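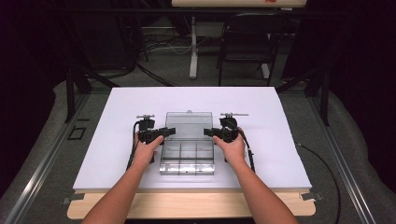

Sorting a Small-Parts Box So It Stays Sorted

I own more clear plastic compartment boxes than I'd like to admit. Beads, picture hooks, sewing machine feet, the little screws left over from every flat-pack shelf I ever put together... they all end up in one sooner or later. And for years they all ended up in the same one, which I'd open, stir with a finger, and close again.

This is how I do it now. It takes me an evening per box, with a show on in the background, and I've kept it up long enough that I'm willing to write it down.

What you'll need

A hinged, clear box with dividers
A big flat board, white if you've got one
A few small bowls or jar lids
A soft brush (an old makeup brush is great)
Dish soap and a towel that doesn't shed
Paper labels and a pencil

Step 1: Set up your board

Get a large white board down on your table before you do anything else. Mine is an offcut from a shelf project, and I'd be lost without it. Tiny things show up so much better against white! Black snaps, brass pins, those horrible little grub screws -- you can see every one of them. The clear box gets a bit harder to see, I'll grant you, but you're not going to lose the box.

If your board slides around, put a damp dishcloth under it. I learned this after chasing seed beads across the kitchen floor.

Step 2: Empty the whole thing

Open the lid all the way. On a hinged box you want it standing up or folded right back so it can't drop onto your knuckles while you're working. Then tip everything out onto the board, in one go. I know it's tempting to pick out the bad sections and leave the nice ones alone, but the nice ones always have a stray something in the corner.

If the parts cling to the plastic, tap the underside with your fingertips. Don't bang it on the table. The hinges on these boxes are just thin plastic and they will crack on you. I've killed two that way.

Step 3: Wash and dry it

Warm water, a drop of dish soap, and the soft brush for the corners. Skip the dishwasher; my first Plurkico box went in there and came out shaped like a potato chip. Shake off what you can, blot with the towel, and leave the box open until it's completely dry, lid and all. Water loves to hide where the dividers meet the floor of the box, and if you're storing pins or needles you'll have rust by April.

While it dries, get on with the next bit.

Step 4: Make rough piles first

Don't sort by size yet. Just push things into piles by what they're for: hanging pictures, mending clothes, fixing the bike, no idea. I use jar lids for the piles with round things in them. My last box had 157 pieces in it (yes, I counted, I was waiting on a casserole), and the "no idea" pile was the biggest of the lot.

Be tough with that pile. I give myself until the next time I do a box, and if I still don't know what it is, out it goes. My friend Fumiko Tanabe keeps hers in a jar on the windowsill and swears she's rescued a lamp and a music stand out of it, so do what you like.

Step 5: Decide who lives where

With the box in front of you, look at how it's divided. A lot of them have one wall running the length of the box and shorter ones crossing it, so you get a grid. I treat that long wall as a border. One side is for one kind of job and the other side is for another: hand sewing at the front, machine bits at the back, say. It makes the box much easier to remember than filling it left to right as you go.

A few things that have worked for me:

Put what you use most in the front row, where your fingers get to it first.
Keep look-alikes apart. Size 5 and size 8 snaps should never be neighbors in my house.
Leave one section empty. You'll fill it within the month.
Heavy stuff goes toward the hinge side if you carry the box around by hand.

If your dividers lift out, this is the time to move them. If they're molded in, you work with what you have, and long things like upholstery needles may need a box of their own.

Step 6: Check for gaps

Close the lid and hold the box up to a window. Is there daylight between the top of the dividers and the lid? On my Hirose box the lid sits right down on the walls and nothing travels. On the cheap one from Clusivport there's a gap almost as thick as a nickel, and flat things like sequins and washers go wandering the minute I turn it on its side. For a gappy box, cut a piece of thin craft foam to fit inside the lid and lay it on top before you close up. Or just store bigger things in it!

Step 7: Fill it

Now spoon everything in. I mean that literally -- an old teaspoon is faster than fingers for anything smaller than a pea. Stop when a section is two-thirds full. If it's heaped, you'll be picking pieces out of the hinge.

Stuff that won't fit goes in a zip bag with the same name on it, and the bags live in a shoebox behind the compartment boxes. Refill from the shoebox when a section runs low.

Step 8: Label it lightly

I write in pencil on a strip of paper and tape it to the underside of the box, laid out in the same grid as the sections. Remember that you'll be reading it from below, so left and right swap over. (Mine was backward for a whole winter.) Stick-on labels on the lid look nicer, but then you can't see in.

Where to get the boxes

The hardware store in Josthorpe has them next to the fishing tackle, and tackle boxes are the same thing at a better price anyway. Check the hinge before you pay: open and close it a few times and listen for creaking. Thrift stores often have them too, usually still full of somebody's buttons.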